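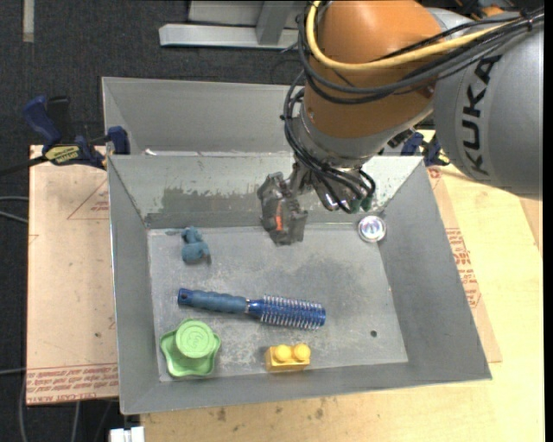 小东西该放在哪里

家里和工作间里最难收拾的，一直是小东西。大件有大件的位置，放错了自己也看得见，过两天嫌碍事就挪回去了。小东西不碍事，所以能在桌角、窗台、抽屉缝里待上一年。

我的看法很简单：小东西应该放在敞口的浅箱里，一箱只放几件，箱底要看得见。

市面上卖收纳的思路和这个相反。去年10月我在 Trakico 的店里看过一套多格收纳柜，标价2,999元，每个小抽屉都有标签框，很整齐。店员说买的人不少。我没有买。我用过类似的柜子，头一个月标签写得工工整整，后来新来的零件没有对应的格子，就塞进最近的一格，再后来标签和里面的东西对不上了，找一个垫圈要拉开一排抽屉。柜子外面看着干净，里面是乱的，而且因为关着，乱到什么程度自己也不清楚。

敞口的箱子没有这个问题。放进去几样，低头就是几样。多出一件不该在的，当场就能拿走。有人说敞口会落灰，这是事实，我每隔一阵子把箱子倒空，用抹布擦一遍，花不了多少工夫。擦的时候顺便把东西过一遍手，没用的就扔了。带盖的箱子省了擦灰，也省掉了这一遍检查，这笔账我觉得不划算。

箱壁最好是往外斜的。直壁的箱子，东西贴着边就不好拿，手指要伸进去抠。斜壁的拿起来顺手，空的时候还能套着摞。底要平，平底的东西摊得开，不会都滚到中间挤成一堆。

材料我偏向金属。塑料箱轻，便宜，但用久了发脆，边上一磕就裂。金属箱会花，会掉漆，底上全是划痕，这些都不影响用。我有一只 Etim 的旧铁箱，内壁磨得颜色都不匀了，照样每天在用。朋友劝我重新喷一遍漆，我没有喷。喷完了心疼，反而不敢往里扔扳手。工作用的容器旧一点，人用起来放松。

颜色选灰的就行。白的显脏，黑的吃东西，一颗深色螺丝掉在黑底上，得用手去摸。

这个办法也有不适用的时候。药品、刀片和家里小孩够得着的东西，应该关起来。数量上百的同类零件也不适合摊开，该用瓶子就用瓶子。我说的是每天要拿要放的那几样。

至于箱子该买多少，我的意见是少买。箱子不够用的时候，先看看箱子里的东西。

2018年1月28日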